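How a Piece of Cloth Folds Flat

A shirt dropped on the floor takes up a lot of room. The same shirt, folded, fits in a space the size of a schoolbook. No cloth has been removed. The difference is where the air is. This page explains what cloth is made of, why it bends, why it creases, and how to fold it so that it stays folded.

What cloth is made of

Cloth is made from yarn, and yarn is made from fibers. A fiber is a very thin hair of material. Cotton fibers grow on the seeds of the cotton plant. Wool fibers grow on sheep. Polyester fibers are made in a factory by pushing melted plastic through tiny holes.

One fiber is weak and hard to see. Many fibers twisted together make a yarn, and the twist presses the fibers against each other so they cannot slide apart easily. You can check this with a cotton ball. Pull a little of it out and it comes away with no effort. Now twist the next bit between your fingers as you pull. It becomes a short string, and the string is much harder to break.

There are two common ways to turn yarn into cloth.

Weaving: Two sets of yarns cross each other at right angles, over and under. Bed sheets and jeans are woven. Most woven cloth hardly stretches if you pull it along its yarns, but it stretches if you pull it from corner to corner.

Knitting: Yarn is bent into loops, and each loop passes through the one before it. T-shirts and socks are knitted. The loops can change shape, so knitted cloth stretches in most directions and then springs back.

Towels are usually woven with extra loops of yarn standing up from the surface. The loops hold water. They also make a towel thick, so a folded towel makes a taller stack than a folded sheet of the same size.

Why cloth bends

A sheet of plywood and a bed sheet are both wide and flat. The plywood stays straight when you hold it by one edge, and the bed sheet hangs down. Engineers call this property stiffness. Plywood has a lot of it. Cloth has very little, as its fibers are thin and can slide a small distance past each other when the cloth bends.

Low stiffness is useful in clothing, because your knees and elbows need to move. It is less useful when you want to put a shirt in a drawer. A box keeps its shape when you push one side of it. A shirt does not. If you push one edge of a shirt across a table, the edge bunches up and the rest of the shirt may stay where it was.

For this reason cloth is easier to pull than to push. Pulling puts the cloth in tension, which means it is being stretched, and a cloth in tension lies straight. A person straightening a sheet pulls outward at the corners.

What a crease is

When cloth is folded, the fibers on the outside of the bend are stretched and the fibers on the inside are squeezed. If you unfold it right away, most of them go back. If the fold stays pressed for a long time, some fibers settle into the bent position, and a line remains. That line is a crease.

Heat and water make creases form faster in cotton. They also make creases easier to remove. An iron uses heat, often with steam, to loosen the fibers, and the flat weight of the iron holds them straight while they cool and dry.

Cor Van Loon repairs and presses coats at Usari, a small clothing workshop. He keeps a steel ruler on his bench and lays it across the cloth before he makes a long fold.

"People fold too fast," he says. "Flatten first. If there is a wrinkle under your fold, you are pressing the wrinkle in."

How to fold a T-shirt

You need a clean, dry T-shirt and a table larger than the shirt.

1. Lay the shirt face down with the neck pointing away from you.
2. Hold the two bottom corners and pull gently until the lower edge is straight.
3. Smooth the cloth with flat hands, starting in the middle and moving outward.
4. Fold the left side over to the center of the back. Fold the sleeve back so it lies on top of the part you just folded.
5. Do the same with the right side. You now have a long rectangle.
6. Fold the bottom edge up to the neck.
7. Turn the shirt over.

Step 2 is the one most often skipped. If the lower edge is crooked, every fold after it will be crooked by at least as much.

Why folding gets harder

Each time you fold something in half, the number of layers doubles. One fold gives 2 layers, two folds give 4, and three folds give 8. After 7 folds there would be 128 layers. Try this with a thin handkerchief. The first folds are easy. Then the bundle becomes thick and narrow, the outer layers have a long way to travel around the bend, and it springs open when you let go.

A stack of shirts follows a simpler rule. Its height is the thickness of one folded shirt multiplied by the number of shirts, minus a little, as the shirts at the bottom are squashed by those on top.

Words to know

Fiber - a very thin strand of material
Yarn - many fibers twisted together
Tension - the pull on something that is being stretched
Stiffness - how strongly something resists bending
Crease - a line left in cloth by a fold

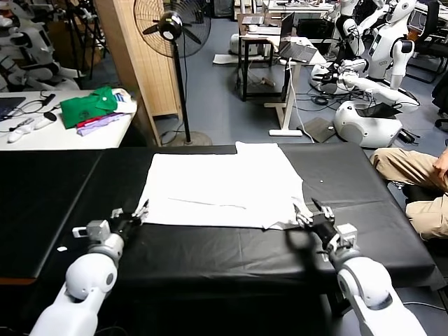 A white cloth laid flat on a black-covered table, with a faint diagonal crease across its lower half. Folded clothes are stacked on the white desk behind.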